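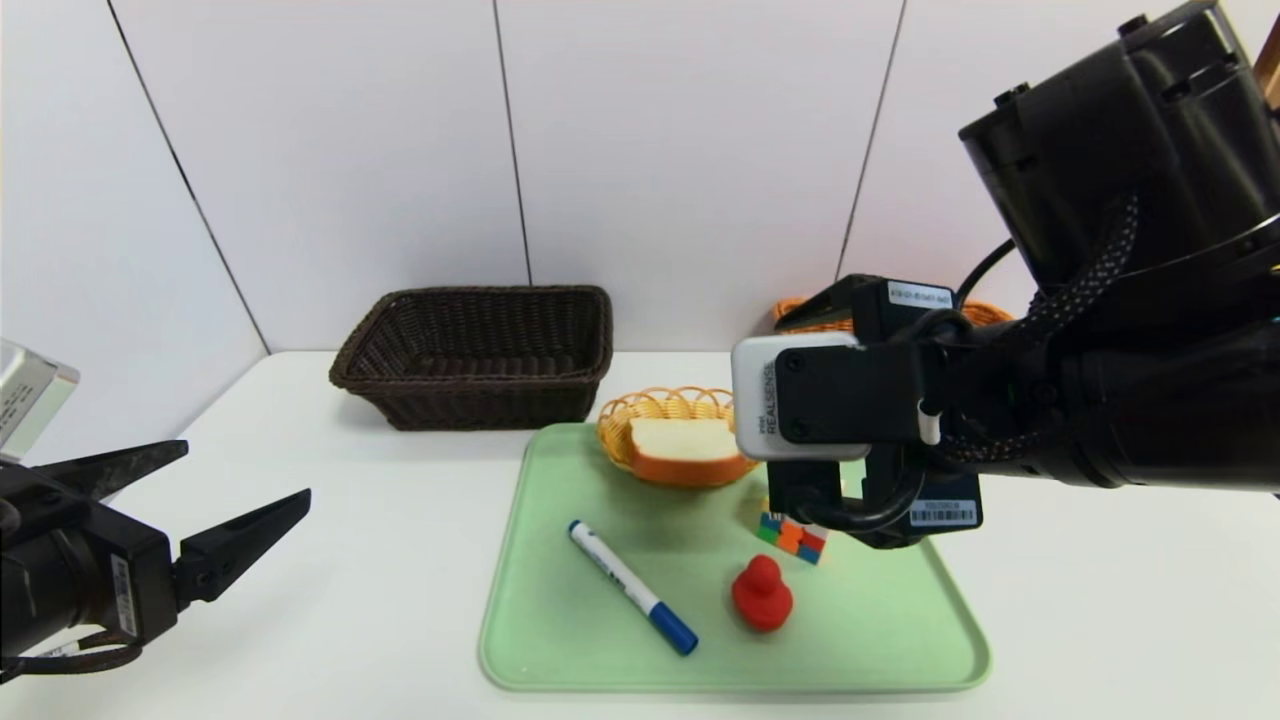
« Devoir implique pouvoir » : encore défendable ?

Forum Philosophie pratique > Éthique normative
169 vues, 12 messages

tipene_p
Bonjour à tous. Je prépare un exposé sur le principe « devoir implique pouvoir » et je bloque sur un cas. Le principe dit que si je dois faire quelque chose, alors je peux le faire. Donc par contraposition, si je ne peux pas, je ne dois pas. Jusque-là tout le monde suit.

Le cas : j'emprunte 91 euros à un ami et je promets de les rendre en main propre à Tristau demain à midi. Le matin, je dépense tout, y compris l'argent du train. À midi je ne peux plus rendre la somme. D'après le principe, à midi, je n'ai plus l'obligation de la rendre. Il suffirait donc de se mettre hors d'état d'agir pour être libéré de son devoir. Ça me paraît faux, et pourtant le Manolakis présente le principe (p. 57) comme quasi évident.

Est-ce que quelqu'un le défend encore sous cette forme ?

Carola Rothe
Beaucoup de gens le défendent, et ton cas est l'objection classique. La réponse classique consiste à dater les obligations. Hier soir, tu devais rendre l'argent à midi et tu pouvais le faire. Le matin, tu as violé l'obligation de conserver les moyens de payer. À midi, tu n'as plus l'obligation de payer à midi, mais tu es blâmable pour ce que tu as fait le matin, et tu as de nouvelles obligations : prévenir, t'excuser, rembourser dès que possible.

Rien ne disparaît du côté de la faute. Elle est seulement placée au bon moment.

tipene_p
D'accord, mais l'ami qui attend à la gare de Tristau ne dira pas « tu as manqué ce matin à ton devoir de conserver les moyens ». Il dira « tu me dois 91 euros ».

Carola Rothe
Et il aura raison. Une dette est un rapport juridique ou quasi juridique entre deux personnes. Elle subsiste même si le débiteur est ruiné. Le « devoir » du principe porte sur les actions : ce que l'agent doit faire à tel moment. Ce sont deux emplois différents du même verbe, et en français c'est pénible parce qu'on dit « devoir » dans les deux cas.

natnael.ambaye
Je ne suis pas convaincu par cette séparation. À quoi sert une dette si elle n'implique aucune obligation d'agir ? Si on me dit « tu lui dois cette somme, mais tu n'as pas à la lui donner maintenant », je demande ce qui reste de la dette.

Carola Rothe
Il reste l'obligation conditionnelle de payer dès que c'est possible, et le droit du créancier de réclamer. Ce n'est pas rien.

natnael.ambaye
C'est peu. L'explication la plus simple de la réclamation du créancier, c'est que je dois payer, maintenant, et que je ne le fais pas. Mon incapacité peut m'excuser ou non selon son origine. Si on m'a volé mon portefeuille, je suis excusé. Si j'ai tout dépensé, je ne le suis pas. Mais dans les deux cas il y a une obligation non remplie. Une excuse n'a de sens que s'il y avait quelque chose à excuser.

Ayantu W.
Je rejoins Natnael sur ce point. On confond souvent trois questions : ce que l'agent doit faire, ce qu'on peut lui reprocher, et ce qu'il est utile de lui demander. Il est inutile de demander à quelqu'un l'impossible. Il est injuste de lui reprocher de ne pas l'avoir fait quand il n'y est pour rien. De là on conclut trop vite qu'il n'avait pas l'obligation.

Les partisans du principe doivent montrer que c'est bien l'obligation qui tombe, et pas seulement le reproche.

Carola Rothe
L'argument est pourtant connu. Une obligation est censée guider la délibération. Quand je me demande quoi faire, j'écarte d'emblée ce que je ne peux pas faire. Une obligation de faire X, quand X n'est pas parmi mes options, ne guide rien. Je veux bien appeler ça « obligation » si on y tient, mais c'est une évaluation : il aurait été mieux que X ait lieu.

Ayantu W.
Sauf que l'agent ne sait pas toujours ce qui est parmi ses options. On essaie des choses qui se révèlent impossibles. La délibération suit ce qu'on croit pouvoir faire, et le principe parle de ce qu'on peut.

desta_y
Bonsoir, je prends le fil en route. Il me semble que personne n'a encore dit ce que signifie « pouvoir » ici, et la moitié du désaccord vient de là. Il y a au moins la possibilité logique, la possibilité physique, la capacité générale (je sais nager) et la capacité spécifique (je suis en état de nager maintenant, il y a de l'eau). Le principe est trivial avec la première et très discutable avec la dernière.

tipene_p
Justement, je pensais partir de la capacité spécifique. C'est celle qui est en jeu à midi dans mon cas.

desta_y
Oui, mais même là il faut encore couper en deux. Je mets ça dans un message à part.

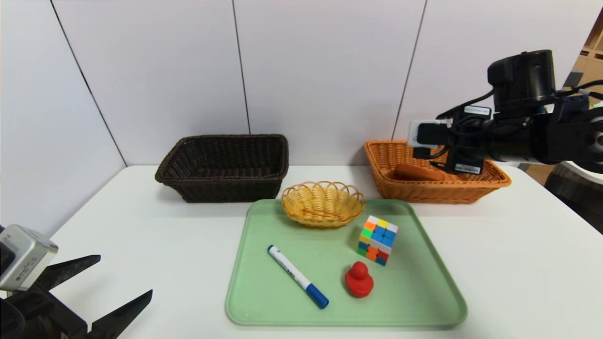
La capacité spécifique mélange deux choses : avoir la possibilité d'exécuter les gestes, et savoir lesquels exécuter. Supposons un agent, debout devant la table, qui a promis de rendre le Rubik's cube résolu avant ce soir et qui n'a jamais appris à le faire. Le cube est mélangé, posé sur le plateau vert à côté de la petite corbeille ronde, à portée de main. Rien ne l'empêche de le prendre. Il existe une suite de rotations qui le résout, et chacune de ces rotations est à la portée de ses doigts. En un sens il peut donc le résoudre. En un autre sens il ne le peut pas : il ne sait pas quelle suite faire, et s'il essaie il échouera presque à coup sûr. Si « pouvoir » est pris au premier sens, il a toujours l'obligation de tenir sa promesse. Au second sens, il n'en a plus, ou n'en a jamais eu. Le principe ne dit pas quel sens choisir.

C'est la même structure que le coffre dont on ignore la combinaison, que vous trouverez dans tous les manuels. Je préfère le cube parce qu'on peut apprendre à le résoudre. Avec le coffre, l'ignorance porte sur un fait arbitraire. Avec le cube, il y a une méthode, et la question devient : avait-il le temps de l'apprendre ?

natnael.ambaye
Bon exemple, et il va plutôt dans mon sens. S'il a promis, il doit rendre le cube résolu. Qu'il ne sache pas le faire, c'est son problème. Il n'avait qu'à ne pas promettre.

Carola Rothe
Je le lis à l'inverse. Il n'avait qu'à ne pas promettre : voilà l'obligation violée, et elle est antérieure. Sa promesse était défectueuse dès le départ, comme quand on vend ce qu'on n'a pas. Le destinataire a droit à une réparation, mais pas à ce que l'autre fasse ce dont il est incapable.

Pour la distinction de Desta, je suis d'accord. Je prendrais le second sens : pouvoir, c'est réussir de manière assez fiable si on essaie. Quelqu'un qui tournerait les faces au hasard et tomberait sur la solution ne montrerait pas qu'il pouvait le faire.

Ayantu W.
Attention, le second sens a un coût. Prenez un médecin qui ignore quel traitement convient parce qu'il n'a pas lu le dossier. Il ne réussirait pas de manière fiable s'il essayait. Donc il ne peut pas donner le bon traitement, donc il ne doit pas le donner ? Il faut de nouveau remonter en arrière : il devait lire le dossier. Et s'il a perdu le dossier, il devait le ranger. On repousse la faute à chaque étape, et à la fin on reproche au médecin une négligence de classement alors que le patient est mort.

Carola Rothe
On lui reproche une négligence dont il pouvait prévoir les conséquences. La gravité de la faute dépend de ce qui était prévisible, donc on ne la réduit pas à un problème de classement. Je maintiens la datation.

tipene_p
Merci, c'est très utile. Si je résume pour mon plan : (a) version datée, Carola ; (b) rejet du principe et distinction obligation / excuse, Natnael ; (c) ambiguïté de « pouvoir », Desta. Je ne sais pas où ranger Ayantu.

Ayantu W.
Entre (b) et (c). Je ne rejette pas le principe pour les impossibilités physiques. Personne ne doit être à deux endroits à la fois. Je le rejette quand l'incapacité vient de l'ignorance ou de la faute de l'agent.

natnael.ambaye
Même pour les impossibilités physiques j'hésite. Si je promets à deux personnes d'être à deux endroits à la même heure, j'ai deux obligations et je ne peux pas remplir les deux. Chacune des deux personnes peut se plaindre.

desta_y
Là tu passes à une autre question, celle des dilemmes. Chaque obligation prise séparément est possible, c'est leur conjonction qui ne l'est pas. Pour tirer une contradiction avec le principe il faut en plus un principe d'agglomération : si je dois A et si je dois B, je dois A et B. On peut garder « devoir implique pouvoir » et laisser tomber l'agglomération. Le Manolakis en parle au chapitre 7, mais assez vite.

natnael.ambaye
Exact pour l'agglomération. Je retire l'exemple, pas la thèse.

Carola Rothe
Pour Tipene : ne traite pas les dilemmes dans l'exposé, tu n'auras pas le temps. Une note suffit.

tipene_p
J'ai vingt minutes, donc oui. Je garde le cas des 91 euros en introduction et je reprends le cube pour la partie sur « pouvoir », si Desta est d'accord.

desta_y
Aucun problème. Pense seulement à préciser si ton agent sait, au moment de promettre, qu'il ne sait pas le résoudre. Sinon Carola et Natnael vont répondre à deux cas différents, comme ici.

tipene_p
C'est noté. Je pars sur la version où il le sait. Est-ce que quelqu'un a une référence en français sur l'obligation de conserver les moyens ? Je ne trouve que des articles en anglais.

Ayantu W.
Regarde dans les actes du colloque de Vistberg, il y a une contribution sur les promesses intenables. De mémoire elle est dans la deuxième moitié du volume. Je vérifie la pagination en janvier quand je repasse à la bibliothèque.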